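The general manager of the Willstead semi-pro football club has spent most of the winter on the phone. His roster has 66 names on it, the league limit is lower than that, and his best defensive end has asked to be released so he can sign with Rallside, a club with more money and a better field.

He met me at the house the club rents for out-of-town players, a short walk from the practice field. He was a lineman himself for 9 seasons and still sits like one, with both forearms on the table.

"I'm not going to stand in a player's way," he said. "But I'm also not going to give him to Rallside for nothing. If they want him, they can send us a cornerback."

The league has no trade deadline as such. Players sign one-year agreements, and a club can hold a player's rights until the end of May. After that he can go where he likes. The manager thinks the date should be earlier.

"You've got guys learning a new playbook in June," he said. "That's not good for the player or the coach. I've brought it up at the league meeting twice."
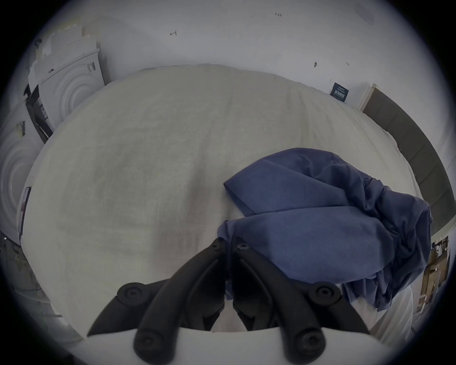
*A navy garment on the bed.*

Money is the other problem. Players in this league are not paid a salary. Willstead covers travel, insurance and a bed for anyone who lives too far away to drive in. Each player pays $300 in dues before the first practice, and the club makes up the rest through ticket sales and one sponsor, Gekix, whose name goes on the sleeve.

"Gekix has been good to us," he said. "They don't ask for much. They want their banner up and they want us to show up on time for the photo."

Average attendance last year was 341. He knows the number without looking it up. A home playoff game would have helped, but Willstead lost its last two and went on the road, where it lost again.

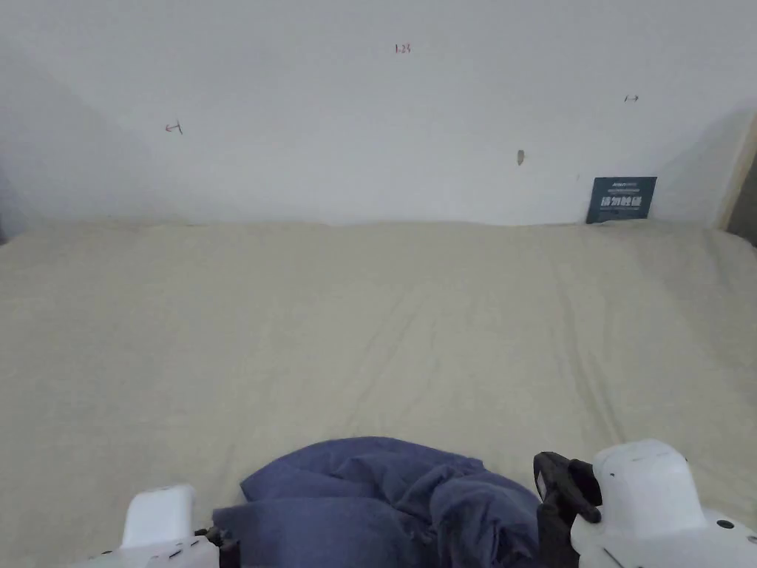 Page last changed: March 2020

I asked him what went wrong in those last two games.

"We couldn't stop the run," he said. "We had a linebacker playing on a bad ankle and a safety who'd been with us nine days. That's on me, not them. I didn't have anybody behind them."

He has tried to fix that. Three of the new players are linebackers, and one of them came from Saithong, a club that folded after the season. Several Saithong players called him the same week. He took the ones who could block or tackle and told the receivers he was full.

"That was a hard set of calls," he said. "Some of those guys can really run. But I have seven receivers – I can't tell an eighth one he's going to play."
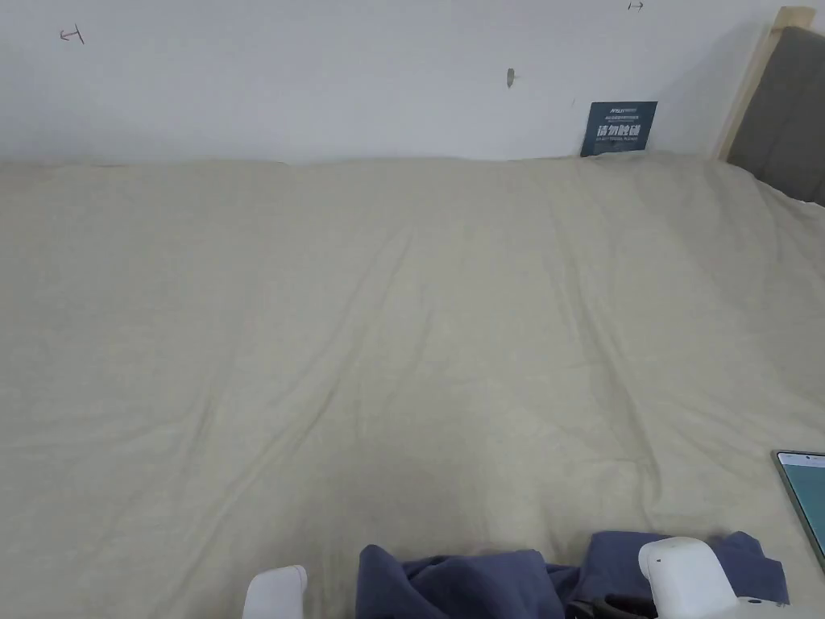
The coaching staff will stay the same apart from the special teams job, which is open. He would like someone who can also run the weight room in the evenings. Two people have applied so far, and he said he would talk to both before he made up his mind.

As for the defensive end, he expected to hear from Rallside within the week. Their first offer was a backup quarterback, and he turned it down over the phone.

"I've got two quarterbacks," he said. "I told them to call me back when they were ready to talk about the corner."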